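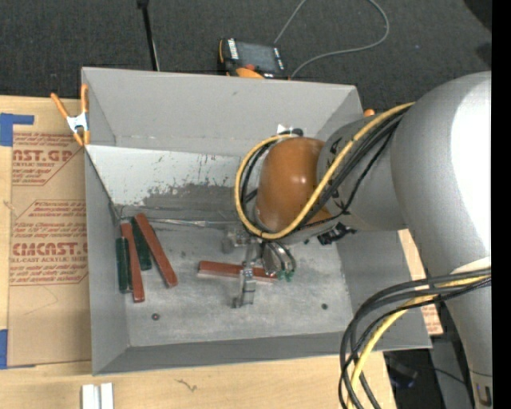 Stilstead Offers Bin-Picking Kit to Small Shops on a Monthly Plan

Stilstead, a supplier of automation equipment for small manufacturers, has started taking orders for a bin-picking kit aimed at shops that already own a robot arm but still load parts by hand. The kit is called Asa. It went on sale in November and is offered by the month or as a one-time purchase.

Asa is made up of a gripper with two sets of fingers, a fixed camera with a mounting post, a small computer, and the software that picks a part and plans the move. The arm is not included. Neither is the bin, although Stilstead publishes a list of sizes that it has tried and will check others if a customer sends in the inside measurements.

The company says it built the kit for bar stock, short lengths of tube, and other long, plain parts. These are harder to pick than they look. Bars end up at odd angles, lean on one another, or settle along a wall where a gripper finger has little room to get in beside them. Steel bins add glare from bare spots where the paint has worn off.

"Most of the people who call us have one machine they want to feed and one person who would like to stop feeding it," said Xiaoyan Fan, who manages the product at Stilstead. "They have a bin that has been kicked around for years and they don't want to buy a new one. We tell them to keep it."

Setup takes two visits. On the first, a technician mounts the camera, runs the cables, and measures the bin in place. The customer then supplies 162 sample parts, which is one standard crate, and the arm makes practice picks while the software records which attempts held and which slipped. On the second visit the technician goes over the results, trains the operator, and sets the speed limits. Stilstead asks that the bin stay in one spot between visits, and that nobody swap the fingers.

Parts of different colors or finishes can be mixed in one bin. The operator can tell the software to take any part it can reach or only one kind. The second setting is slower, as the arm may have to move one part to get at another.

Cable routing gets its own section in the manual. The gripper lines run along the outside of the arm, and they need enough slack for the wrist to turn while it is down inside the bin. Too much slack and a loop can catch on the rim. The manual has the installer move the wrist through its full range by hand, at low speed, before the first automatic pick.

Asa costs 400 dollars a month on a one-year plan, or 500 dollars a month with no fixed term. Both include software updates and phone support during business hours. There is a setup fee of 1,000 dollars, which covers the two visits within the company's service area. Travel outside the area is billed separately. Stilstead gives the price of an outright purchase only by quote.

One early customer is Ambrose, a shop that cuts and drills bar stock for furniture makers. Vaughn Achterberg, the production manager, said the kit has been feeding a drilling station there since the spring.

"It's slower than a person on a full bin," Achterberg said. "A person grabs two at a time. But it keeps going through lunch, and it doesn't mind the last layer, when everything is flat on the bottom and you're bent over the edge."

He said the last few parts were the main trouble in the early weeks. Bars lying tight against a side wall were skipped, and an operator had to nudge them toward the middle with a stick. A software update in the summer cut down on that, though it still happens. The shop also went through one set of fingers sooner than it expected, after an operator loaded parts that were longer than the ones used in training.

Replacement fingers are sold in pairs and ship from stock. The tips are a wear item and can be changed without taking the gripper off the arm. Achterberg said he keeps a spare set in the drawer under the station.

The kit works with arms from several makers, and Stilstead will confirm a model by phone before it accepts an order. Older controllers may need an added network card. The company does not supply guarding. Customers are responsible for their own safety review, and the technician will not start the second visit until a signed copy is on hand.

Asa does not handle soft goods, bagged parts, or anything that tangles, such as springs and hooks. Clear plastic is not supported either. Fan said a version for small castings is being tested with Cerolora, a foundry supply company, but she gave no release date and said the price had not been set.

Shops that want to try the kit before ordering can send a crate of parts to Stilstead and get back a video of the test picks and a written report. The test is free for the first part type. Return shipping is paid by the customer, and the company asks for the parts to be free of cutting oil when they arrive.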